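Small Storage for Shared Desks: A Study of the Two-Drawer Cabinet

Student project report, Furniture and Interior Products, second year
Pedby College

1. Background

The project was set by the department in February. Each group was asked to choose one small item of furniture in daily use in the college, to study how people use it, and to propose changes that could be made in the college workshop with ordinary hand tools. Our group chose the small wooden drawer cabinet that stands on desks in the study rooms. It is used for pens, chargers, keys, sticky notes and other items that would otherwise lie on the desk top.

The cabinets were made over several years by earlier student groups, working from a drawing known in the department as the Undetti pattern. The drawing gives the outer measurements and the joints but leaves the drawer fronts to the maker. As a result, the cabinets in use at Pedby differ from one another mainly at the front. Some have two handles, some have none, and a number combine a handle on one drawer with a cut opening on the other.

2. Aim

The aim was to find out which kind of drawer front is easiest to use, and whether the choice of front has any effect on what people keep inside. A secondary aim was to prepare a revised drawing which next year's group could follow without further instruction.

3. Method

The work was carried out in three parts.

In the first part, a short questionnaire was left on the desks in the study rooms and the library annexe. A total of 60 forms were put out and 53 were returned. The questions dealt with how often the cabinet was opened, which drawer was used more, what was kept in each, and whether anything about the drawers was found awkward.

In the second part, members of the group sat in the study rooms for periods of 30 minutes and noted how users opened the drawers: with the whole hand, with one or two fingers, or by tilting the cabinet. Observation took place in the morning and again after 4 p.m., when the rooms are busier. Users had been told of the study by a notice on the door.

In the third part, the group examined one cabinet closely. The upper drawer of this cabinet has a black bar handle, set into a groove in the front, with a small notch in the top edge of the panel above it. The lower drawer has no handle and is provided with a narrow horizontal slot. It was selected as both types of front could be compared on a single item.

4. Findings

4.1 Use of the drawers

Most of those who returned the form said that they used the upper drawer more than the lower. The lower drawer tended to hold things that were seldom wanted, such as spare batteries, old timetables and instruction leaflets. Several respondents wrote that they did not know what was in it.

It was at first assumed that the upper drawer was preferred only for its height. The replies from users of cabinets with two handles did not fully support this. In those cabinets the lower drawer was opened more often and was less likely to contain waste paper. The group accepts that the number of such cabinets is small.

4.2 Handles

The bar handle was generally liked. Setting it into a groove means that it takes up less room at the front of the desk, and sleeves and cables are less likely to catch on it. Against this, users with larger hands reported that there was little space behind the bar. During observation it was common for a user to hold the bar with the fingertips only.

Opinion on the notch was divided. Some users put a finger into it in preference to the handle. Others thought it was damage, and one form asked for it to be repaired. The Undetti drawing does not mention a notch, and the group was unable to establish when it was first added.

4.3 Slots

The slot drew the greatest number of complaints. It has a clean appearance and costs nothing in fittings, but a full drawer is hard to pull with the fingertips alone. Where the drawer was a tight fit, users were seen to steady the top of the cabinet with the other hand. The inner edge of the slot was also described as sharp on some of the older cabinets.

4.4 Material and finish

Users spoke well of the plain wood. The visible grain was mentioned on a number of forms as a reason for keeping the cabinet on the desk in place of a plastic tray. The group therefore recommends a clear finish and no paint. Trial pieces were finished with an oil supplied by Skisalix and with the wax already held in the workshop. The oil took longer to dry but marked less easily under a damp cup.

5. Proposals

The revised drawing keeps the outer measurements of the present cabinet. The following changes are proposed.

The groove behind the bar handle is to be made deeper, and its lower edge rounded.
The notch is to be left out.
The lower drawer is to have the same bar handle as the upper. Where a slot is kept to save money, it should be taller, with the inner edge sanded.
Drawer runners are to be rubbed with candle wax before the cabinet leaves the workshop.

The bar handles can be ordered from Sydorenko, which already supplies the workshop with hinges and screws. The added cost is 2 pounds for each cabinet.

6. Limits of the study

The questionnaire did not ask whether the respondent was left-handed, and this should be corrected if the work is repeated. No cabinet was tested over a full year, so nothing can be said here on wear. The weight of the contents was not measured.

7. Appendix: the cabinet examined in part three
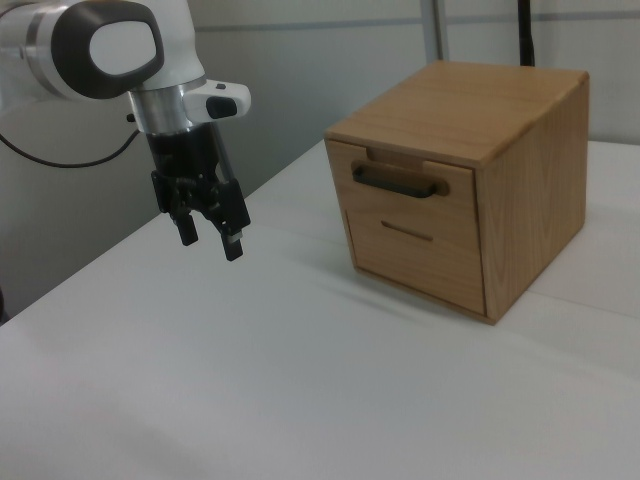
Comment received on the draft report, from a reader in the library annexe: I would ask the group to think again about leaving out the notch. I open the top drawer with one finger while I am on the telephone, and a deeper groove will not help me with that. I agree entirely about the slot. Ours has been used for posting paper clips since the autumn.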